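Speaker notes – The cable that stopped the line: a stale force reading at Hotstead
Danuta Bielecka, Cirovis

Slot is 18 minutes including questions. Skip the company slide if the session starts late.

Slide 1. Title
Say name, say Cirovis, move on. The audience is mostly integrators. They know what a force limit is.

Slide 2. The task
Hotstead packs small parts into divided organizer boxes. The cell picks up an empty box, opens the lid, fills the compartments, closes the lid and presses the latches. Lid closing is the only step that depends on force feedback. Everything else runs on position.

Closing motions were taught by hand, with hand-held grippers, before any of them ran on the arm. Mention that the hand-held unit and the arm unit share the same force board from Malinowski. It matters on slide 5. 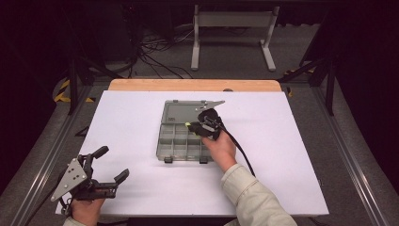 Reading time for these notes: 3 min

Slide 3. What happened
Afternoon shift, December. The arm came down on a lid that was not fully seated. The force reading should have climbed and stopped the motion. It stayed flat. The arm kept pressing until the drive tripped on motor current. The box cracked along the hinge and a piece of lid landed outside the guarded area. No injuries. The operator was standing at the panel.

Pause here. Someone usually asks about the guard. Answer: the guard was the right height for dropped parts and was never assessed for ejected ones. That was our omission, and it is in the report.

Slide 4. The log
Show the force trace first, without the motor current. Let people look at it. Then add the current. The force value is identical for 33 consecutive samples. A live sensor has noise. A value that does not move at all is a repeated value.

Slide 5. Cause
The gripper cable had a broken conductor near the connector. It opened only when the wrist was turned past a certain angle, and the lid-closing pose was past it. When the board lost its signal it resent the last good value with a valid status flag. The controller had no reason to reject it.

Two faults, then. The cable is the cheap one. The status flag is the one that should worry you. We had seen the same flat readings during hand teaching and deleted them as bad recordings. They were never raised as a fault. Do not soften this.

Slide 6. What we changed
Sample counter in every force message. If the counter does not advance, the arm stops.
Plausibility check against motor current during any pressing motion.
Strain relief moved back from the connector, made by Himwood to our drawing.
Bend test of 2000 cycles on each new cable type, with the signal recorded throughout.
Polycarbonate panel on the operator side of the cell.

The counter needed a firmware update on both types of gripper. Hand-held units were updated last – if asked, yes, that was the wrong order.

Slide 7. Still open
The current check gives false stops on stiff hinges. We have raised the threshold once and do not want to raise it again. Looking at a slower approach over the last part of the travel. No results to show yet.

Slide 8. Contact and questions
Leave the trace from slide 4 on screen during questions. If there is time, replay it at reduced speed with the current overlaid.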